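4.3 Setting up the grasp planner for thin objects

Use this section when the parts you handle are long and narrow, such as chopsticks, dowels, straws or pens. The default Orkby planner profile is tuned for boxes and cups. With thin parts it tends to merge neighboring items into one and close the jaws on the gap between them.

Before you start

Finish the camera calibration in section 3 and confirm that the Vlček driver shows both grippers as Ready. You need recorded demonstrations of the task you want to plan for. Profiles made before the May release must be converted first (see 4.1).

Load the demonstrations

1. Open Disbridge and choose File > Import Session.
2. Select the session folder. Do not select single video files, or the left and right streams will be imported without their shared clock.
3. Wait for the sync check. If the offset between the two streams is more than 2 frames, click Realign and run the check again.
4. In the Episodes tab, clear the box next to any episode in which a part is dropped or leaves the view.

Note: The planner needs at least 40 checked episodes. It will run with fewer, but the Confidence column stays gray and the profile cannot be exported.

Set the perception options

5. Go to Perception > Segmentation and change Shape Prior from Block to Rod.
6. Set Minimum Width to 12 pixels. If thin parts disappear from the overlay when they are far from the camera, lower this value one step at a time.
7. Turn on Suppress Surface Pattern if the parts lie on a printed cloth or a grained table.
8. Turn on Mask Own Tool. Each camera view then ignores its own jaws and pads. The other gripper is still tracked when it enters the view.

Caution: Do not turn on Mask All Tools for two-handed work. The planner then has no way to see the second gripper and will send paths that cross it.

Set the planning options

9. Go to Planning > Grasp and choose Along Axis.
10. Under Tip Reference, choose Far End. The path is then planned for the tip of the held part, and the pads follow.
11. Draw a keep-out box over every fixed object the part must not touch. For a holder or rack, leave the top open.
12. Click Build Profile. A message appears when the build is done.

Check the result

13. Open the Replay tab and pick an episode that was not used in the build.
14. Step through it with the arrow keys. The green line should stay on the held part from the pads to the tip.
15. If the line jumps to a part held by the other gripper, return to step 8 and check the mask setting.
16. Click Export and save the profile to the Jimthorpe controller.

Note: If the export stops with error 293, the controller still has an older profile open. Close it on the controller and export again. The build does not have to be repeated.

The exported profile takes effect the next time the controller is restarted. Run the first cycle at reduced speed and keep a hand near the stop button.

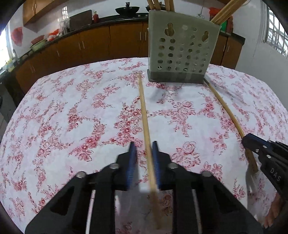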